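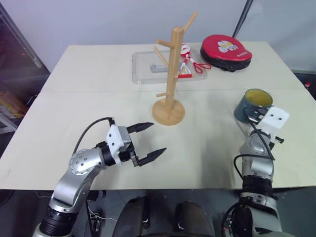 Mug tree task with the stand still empty, right arm at the mug.

March
By Kanokwan Duangkaew, Pidetbridge

We've now had the Wotier two-arm kit on our bench long enough to say something useful about it, and I'm happy to report that most of it is good news! The grant asked us to find out whether a small workshop with no robotics staff could get a kit like this doing household jobs. So far the answer is yes, with some patience.

Setup took Samran and me 4 days. Two of those went on the arms themselves and the rest on the Daza control software, which installs easily enough but kept losing the left arm's saved home position until Charoen Thaweesak found the setting for it. The written guide skips that step completely. I've sent our notes to Maximiliano Escobar at Wotier and he has promised to add them.

Our main test is the mug tree. The kit has to pick up a mug from the table and hang it by the handle on one of the wooden pegs. It sounds simple, but the pegs sit at different heights and point different ways, so a move that works for one is no help at all for the next. We ran 60 trials with the mug starting on the right side of the table and 71 percent ended with it hanging properly - better than any of us had guessed. Nearly all the misses came at the peg. The grasp itself is very steady, and watching the gripper close in on a mug is still a pleasure after all this time.

We leave other things out on the table during trials, including a clear plastic tray with small items in it, a red pad and so on. A kitchen counter is never bare, and we wanted to know if clutter would throw the kit off. It hasn't made a difference we can measure yet.

Two points need attention. The cables along the arms need checking before every session, and I would like Wotier to supply clips. The grippers also lose a little accuracy after a long morning, so we now recalibrate at noon.

Spending is on plan. Next we move to the Cimeo tasks, starting with the tray, and Pichit Chantharasri will run the first sessions with people who have never used the kit before. I'll send his results with the next report, along with the full trial sheets.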